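So the corner of the spare room I've been calling "the workshop" has finally beaten me. I went in to find one screwdriver and came out two hours later with dust in my hair and a box marked Classtead that I don't remember packing. Wendy Cheetham says I should give everything a home before I buy a single new shelf, and she's right, but I did already buy the shelf (21 dollars, couldn't leave it there!).

Cables are my weakness. I keep all of them. Straps too, and clips, and anything with a ring on it.

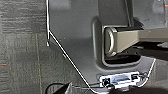
Filed under: Home & Tidying

I do love a good wide strap – the flat woven kind, in that tan that goes a bit green, with a proper shiny metal ring on the end. You can hang it, loop it or cinch a whole bundle with it. Thin white cable is another story. It wanders along every edge it can find, and by October I had a drawer full of it in knots.

My plan is one hook per strap and one labeled bag per cable. Adi Ginting swears by bread bags, so I'm saving ours. I got through about 300 odds and ends before supper and the drawer shuts now, if you lean on it. Next up is the paint cans, and I'm not looking forward to those.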